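Marking tools so they come back to the shared workshop

Asked by Teodoro Ayala, 24/04/2018

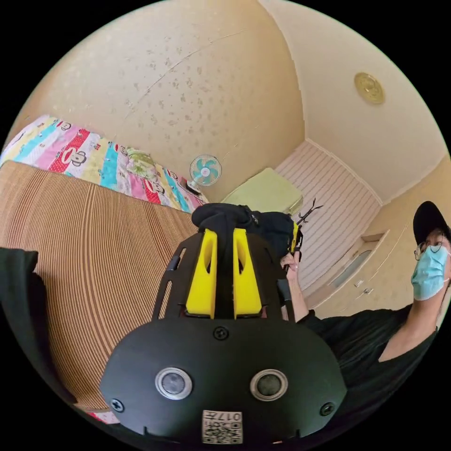
QR label near the bottom, between the two round sensors

We have a shared workshop in Sanside with 177 items on the lending list. Right now everything has a strip of masking tape with a number in marker. The tape peels, the marker rubs off, and last month I had two items that both said 33. I'd like to switch to printed labels with a code people can scan. Does the label material matter much, and where do you put it on things that get handled a lot? Budget is small.

3 answers

Ezequiel Salinas
Material matters more than the printer. Paper labels die in a few weeks if there is any oil in the room. Get polyester ones with permanent adhesive. I bought a roll of 2,000 from Brornel and still have most of it. Wipe the spot with rubbing alcohol, let it dry, press the label down hard and leave the tool alone overnight. Keep it off the grip and off any surface that bends. Curved handles are the worst, the corners lift first. For those I use a hang tag on a wire loop.
Always print the number in plain text next to the code. Phones fail and codes get scratched.

jokville_shed
we just engrave ours. 205 tools, no labels, never had one fall off. doesn't work on rubber obviously

Engelbrecht
Agree with the first answer. Also don't reuse a number when a tool gets thrown out, give the new one the next number on the list. That is probably how you ended up with two 33s. A spreadsheet is fine for a list your size, the code only has to hold the item number.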